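Minutes of the parts storage and sorting meeting, Cellau workshop, July

Present: Deepika Kartha (chair), Traian Tănase, Thenmozhi Chowdary, Edgars Kivi (minutes)
Apologies: Youssra Abdel Rahman

1. Minutes of the previous meeting
Accepted with one correction. The shelf depth in item 4 should read 700 mm.

2. Condition of the open-topped bins
Traian reported on the large gray bins. The floors are scuffed but flat, and no bin has been withdrawn. Paint wear on the rear panels was discussed. The worst of it is on the lower half, where bare patches have formed. Thenmozhi asked whether flaking paint could end up among the molded parts. Traian has found none in the sweepings so far but has only checked since the start of the month.

Agreed: rear panels to be wiped down and inspected at each changeover. Repainting is deferred until Cunier has quoted for a harder coating.
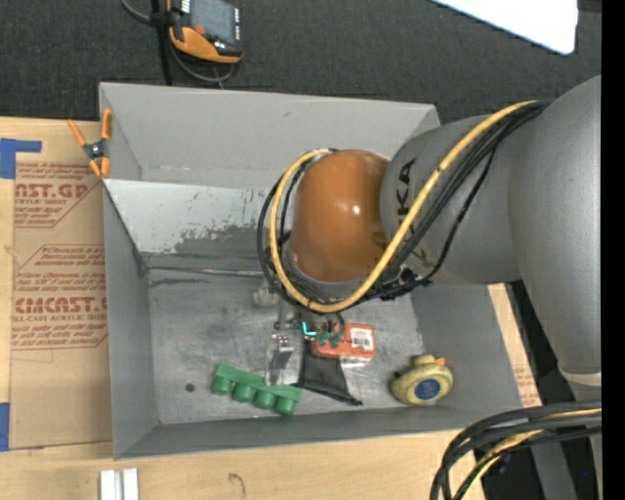 Deepika noted that repainting would take each bin out of use for 40 hours including curing, and asked that no two be done together. Edgars to draft a rotation.

3. Mixed items
Thenmozhi has revised the sorting sheet. Molded strips with cups now have their own line and are no longer entered under "other plastic". Items are to be placed in the bin in a single layer where space allows. Traian objected that this slows down filling – his own trial took 60 minutes against 45 under the old method. The chair asked for a second trial with the Pillai order before the rule is made fixed.

4. Labels
The Cirar labels lift at the corners when stuck to a painted surface. A sample on bare metal has held. Youssra's written comment was read out: she prefers hanging tags on the outside of the front wall. No decision.

5. Stock list
Line 99 is a duplicate and will be deleted. Edgars to reissue the list.

Actions
Traian: panel inspection record; second filling trial
Thenmozhi: issue revised sorting sheet
Edgars: repainting rotation; stock list
Deepika: coating quote from Cunier

The meeting closed at 11:40. Next meeting in August, same room.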